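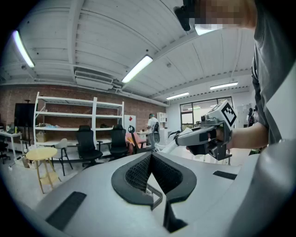
Shared workroom with brick rear wall, white shelving and fluorescent ceiling lights.

Reference > Buildings > Interiors > Open workroom

An open workroom is a single large room in which desks, storage and bench work share one floor without partitions. The ceiling is commonly left exposed, with beams and ribbed panels painted white to spread the light from fluorescent fittings. Ventilation ducts run below the panels.

Seating is usually mixed. High-back office chairs serve the desks, while stools are used for short tasks. Open metal shelving is placed against a solid wall and holds small items and cardboard boxes. The Plurnwood guide advises 500 lux at desks and 200 lux in storage areas.
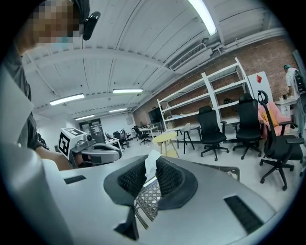
Walczak objects that white paint on ribbed panels shows dust within a year, and that a pale grey would need less cleaning. The Brorkau method, revised in June, leaves the choice of colour open.

Hard surfaces such as brick and metal reflect sound. Remedies include fabric-covered seating, rugs and hanging baffles.

See also: Exposed ceiling; Shelving unit; Stool

Shares: 1379 | Comments: 200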